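오래 입는 옷에 대하여

글쓴이는 한국에 온 지 9년이 된 외국인이며, 한국어로 직접 이 글을 썼습니다.
2018년 9월 11일

제가 처음 한국에 왔을 때 가방에는 스웨터가 한 벌 있었습니다. 어머니가 시장에서 사 주신 것이고, 색은 회색이고, 팔꿈치가 벌써 조금 얇았습니다. 첫 겨울이 끝나기 전에 그 팔꿈치에 구멍이 났습니다. 저는 옷 수선집을 찾으러 동네를 오래 걸었습니다. 그때는 '수선'이라는 말을 몰라서 가게 주인에게 구멍을 손가락으로 보여 주었습니다.

그 가게의 이름은 민(Min)입니다. 지하철역에서 시장 쪽으로 내려가는 골목에 있고, 문이 좁아서 그냥 지나가기 쉽습니다. 바지 길이를 줄이는 일이 제일 많고, 그다음이 지퍼입니다. 니트를 고치는 일은 시간이 많이 걸리는데 돈은 조금밖에 받지 못한다고 합니다. 제 팔꿈치는 3000원이었습니다. 지금 생각하면 너무 싼 값입니다.
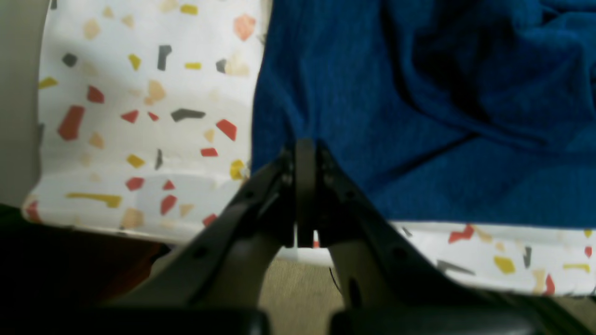

니트의 구멍을 고치는 방법은 크게 두 가지가 있습니다. 하나는 천을 대고 꿰매는 것입니다. 빠르고 튼튼하지만 그 자리가 딱딱해집니다. 다른 하나는 같은 굵기의 실로 코를 다시 만드는 것입니다. 이것은 눈이 좋아야 하고 마음도 급하지 않아야 합니다. 구멍 둘레의 풀린 코를 먼저 바늘에 모두 걸고, 그 후에 한 줄씩 올라갑니다. 실을 세게 당기면 안 됩니다. 저도 배워 보았는데 제 첫 작품은 단추처럼 오그라들었습니다.

실을 구하는 것도 어렵습니다. 옷을 살 때 작은 봉지에 여분의 실이 들어 있는 경우가 있습니다. 많은 사람이 이것을 버립니다. 저도 전에는 버렸습니다. 실이 없으면 옷 안쪽의 시접이나 밑단에서 조금 빼서 씁니다. 새 실은 색이 같아 보여도 햇빛에 나가면 다릅니다. 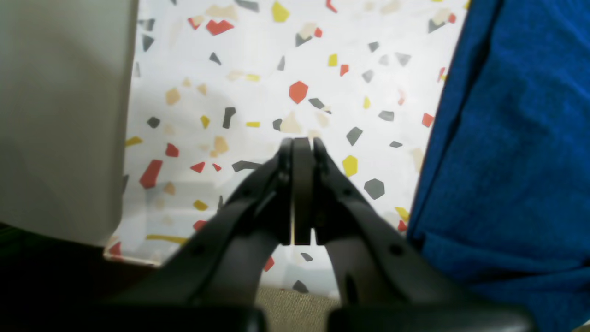 지난 8월에 저는 스키라드(Skirard)라는 작은 공방에서 수업을 들었습니다. 여름에 스웨터를 고친다고 하니까 친구들이 웃었습니다. 그러나 수선하는 사람들은 여름에 겨울옷을 봅니다. 겨울이 오면 모두가 한꺼번에 맡기기 때문에 기다리는 날이 길어집니다. 수업에는 대학생도 있었고 퇴직한 분도 있었습니다. 어떤 분은 돌아가신 남편의 조끼를 가져오셨습니다. 그분은 구멍을 완전히 막지 않고, 더 커지지 않을 만큼만 고치고 싶다고 하셨습니다. 저는 그 말씀을 이해하는 데에 시간이 조금 필요했습니다.

공방에서는 수선한 자리를 숨기지 않는 방법도 가르칩니다. 회색 옷에 노란 실을 쓰거나 흰 양말에 빨간 실을 씁니다. 제 나라에서는 고친 옷을 입으면 가난하게 보인다고 생각하는 사람이 많습니다. 한국에서도 나이가 많은 분들은 비슷한 말씀을 하십니다. 젊은 사람들은 반대로 고친 자리를 사진으로 찍어서 자랑합니다.
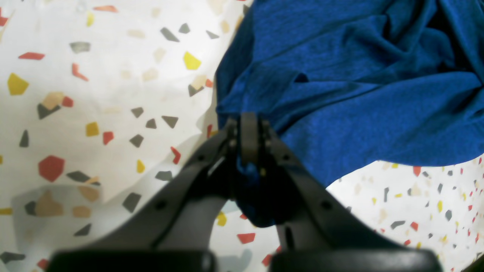
스키너(Skiner)는 이런 유행을 조금 걱정한다고 했습니다. 예쁘게 보이려고 멀쩡한 옷에 일부러 구멍을 내는 사람까지 있는데, 그것은 수선이 아니고 장식이라는 의견이었습니다. 그래도 바늘을 처음 잡는 이유가 장식이어도 괜찮다고, 손이 배우면 다음에는 진짜 구멍도 고치게 된다고 덧붙였습니다.

저는 두 의견이 다 맞다고 생각합니다. 다만 고치는 일보다 먼저 해야 할 일이 있는데, 그것은 보관입니다. 니트를 옷걸이에 걸면 어깨가 늘어납니다. 접어서 서랍에 넣고, 무거운 것을 아래에 놓아야 합니다. 보풀은 손으로 뜯지 말고 작은 가위로 자르는 것이 좋습니다. 세탁은 자주 하지 않아도 됩니다. 하루 입은 다음에 하루 바람을 쐬면 냄새가 많이 없어집니다. 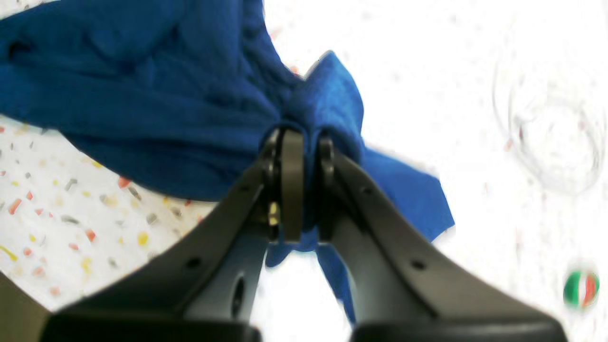
지델(Zidel)이라는 실 가게에서는 남은 실을 모아서 무게로 팝니다. 주인에게 들으니 찾는 색은 늘 비슷해서 남색과 회색이 제일 먼저 나간다고 합니다. 저는 갈 때마다 한 뭉치만 사려고 하는데 보통 세 뭉치를 들고 나옵니다. 방에 실이 많아져서 이제는 과자 상자에 넣어 둡니다.

회색 스웨터는 아직 있습니다. 팔꿈치는 양쪽 모두 두 번씩 고쳤고, 지난겨울에는 소매 끝도 다시 떴습니다. 어머니에게 전화로 말씀드렸더니 새것을 하나 보내 주겠다고 하셨습니다. 저는 실만 보내 달라고 부탁했습니다.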